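7월 작업장 기록: 폐전산기기 정비·분류 업무
수베리 재사용 작업장(Sukberg) 내부 공유용

1. 반입 및 보관
이번 달 반입분은 Pevmont 창고에서 오전에 인수하였다. 인수증의 품목명과 실물 표기가 일치하지 않는 건이 있어 해당 팰릿은 입구 쪽 보류 구역에 따로 두었다. 보류 구역의 바닥 표시선이 지워져 있으므로 다음 작업 전까지 다시 그을 것. 인수증 원본은 사무실 철제함에, 사본은 작업장 게시판 옆 서류꽂이에 비치한다.

보관 구역의 제습기는 야간에도 가동한다. 장마철에는 물통이 하룻밤 사이에 가득 차서 멈추는 경우가 있어, 배수 호스를 직접 연결하는 방식으로 변경하였다. 호스는 문턱을 넘기지 않고 벽면을 따라 고정하였으며, 꺾인 부분이 없는지 퇴실 시 확인한다. 목재 팰릿 중 밑면에 곰팡이가 확인된 것은 반출하였고, 대체품은 플라스틱 팰릿으로 신청하였다.
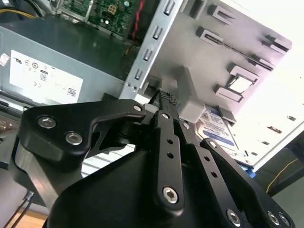 습도 기록지는 종전의 양식을 그대로 사용하되, 측정 시각 칸을 반드시 기입한다. 지난달 기록지에는 시각이 빠진 줄이 여럿 있어 오전 값인지 오후 값인지 판별할 수 없었다. 측정은 오전 10시와 오후 4시로 통일한다.

2. 전지류 분리
메인보드에 장착된 코인형 전지는 일반 소형 전지와 섞지 않는다. 분리한 전지는 양 단자에 절연 테이프를 붙인 후 뚜껑이 있는 플라스틱 용기에 넣고, 용기 표면에 분리한 달을 적는다. 금속 용기 사용은 금지한다. Grilteo 측 수거 담당 부서에서 한 용기당 20개를 넘기지 말아 달라는 요청이 있어 이번 달부터 적용한다.

노트북용 리튬 전지 가운데 부푼 것은 누르거나 구멍을 내지 말고 모래를 담은 전용 통으로 옮긴다. 전용 통은 출입문과 소화기 사이에 두었으나, 소화기를 꺼낼 때 걸린다는 의견이 있어 창가 반대편 벽으로 이동하였다. 직사광선이 드는 자리는 피한다. 바뀐 위치는 배치도에 아직 반영되지 않았다.

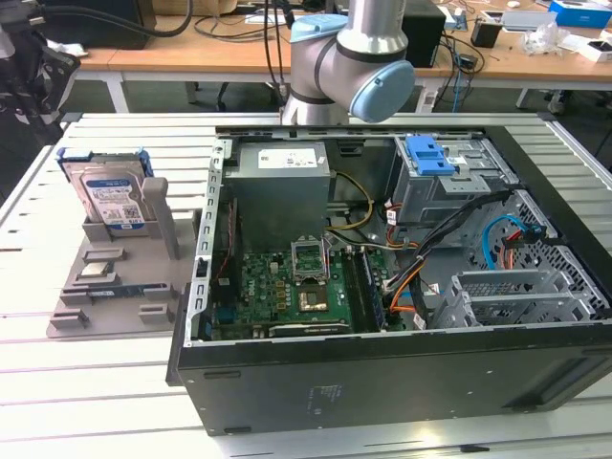 전지 수거 주기는 종전 월 1회에서 격주로 조정하는 방안을 협의 중이다. 운반비가 추가되는 문제가 있어, 이번 분기까지는 현행을 유지하고 보관량이 용기 10개에 이르면 별도로 수거를 요청하기로 하였다.

3. 나사 및 소형 금속
누계 무게로 환산한 결과, 올해 분리한 나사는 4,000개에 가까운 것으로 추정된다. 거의 4,000개라는 수치는 표본 무게에 따른 환산치이므로 대외 자료에는 사용하지 않는다. 규격별 선별은 인치 규격과 밀리 규격만 우선 구분하고, 세부 길이 선별은 재사용 주문이 있을 때에만 실시한다. 머리가 뭉개진 나사는 바로 고철함으로 보낸다.

자석 트레이는 나사 작업대에서만 사용한다. 저장장치를 다루는 자리로 옮겨 쓰는 사례가 있었으므로 트레이 옆면에 사용 장소를 표기하였다.

4. 저장장치 처리 기록
데이터 삭제 확인서는 Sotelo 양식을 따른다. 일련번호는 손으로 옮겨 적지 않고 스캐너로 입력하며, 인식되지 않을 때에는 두 사람이 각각 읽어 대조한다. 삭제에 실패한 장치는 파쇄 대기함으로 옮기고 확인서의 비고란에 사유를 적는다. 대기함 열쇠의 대여 기록부가 마지막 장까지 찼으므로 새 기록부를 준비할 것.

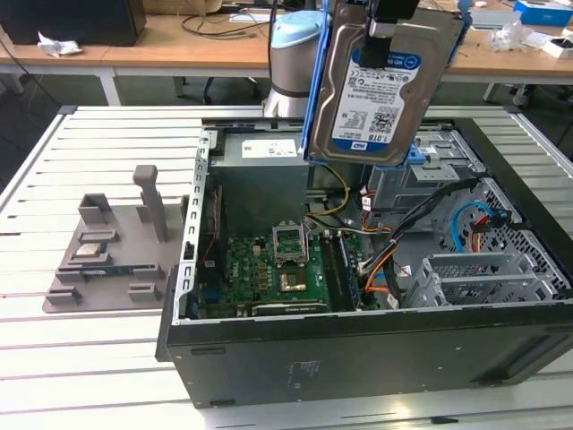
최종 수정: 7월, 오후 5시 20분

5. 미결 사항
가. 보류 팰릿의 인수증 정정본을 Pevmont에 요청. 회신 전까지 해체 금지.
나. 전용 모래통의 이동 위치를 배치도에 반영.
다. 배수 호스 고정구 추가 구매. 현재는 임시로 케이블 타이를 사용하고 있음.
라. 절연 테이프 재고 10롤 미만. 폭이 좁은 제품은 단자를 덮지 못하므로 기존과 같은 폭으로 주문할 것.
마. 집진기 필터 교체 시기 확인. 이전 교체 기록을 찾지 못하여 구매 내역으로 대조할 예정임.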